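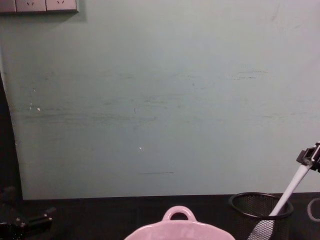

Sockets and scuffed pale green wall above a dark tabletop.

News > Press releases > Workplace

Print this page | E-mail this page

TIRNETTI ASKED STAFF ABOUT THE OFFICE. STAFF REPLIED.

December 30, 2022

Office fitter Tirnetti today publishes its first survey of working life, in which 1,289 office workers were invited to be frank and took up the offer.

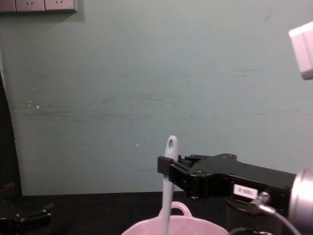 Of those, 779 said they had sat through a meeting on how to have fewer meetings. "We held one ourselves to discuss the figure," said Geeta Upadhyay, head of research. "It overran."

The full report, Please Stop Booking Room Two, is free from Monday.

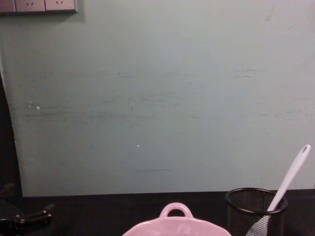

Who can get a printed copy?
Any UK employer can ask the press office for one, while stocks last.

Press contact: Kristof Maes, Tirnetti press office.

We use cookies to remember your settings. Accept | Manage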